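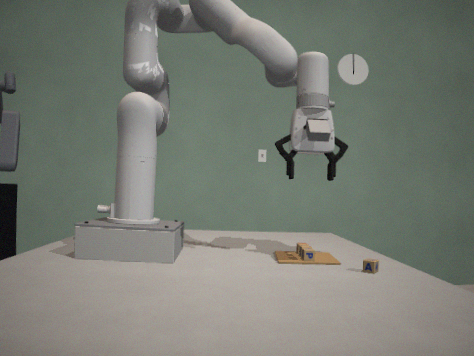 White arm on a grey table, computer render.

Home | Older posts | About
Mar 24, 2024, by Anoma Hettiarachchi

I've given up coffee after lunch. I was having my last cup at four and lying awake until two, so I moved it to 11 in the morning and left it there. The first week I had a headache most afternoons. Now I drink mint tea and go up at nine. Howard Bickerstaff told me to try decaf, but the one I bought tasted of cardboard. I still miss the four o'clock cup, mainly for the biscuit.

Last updated in September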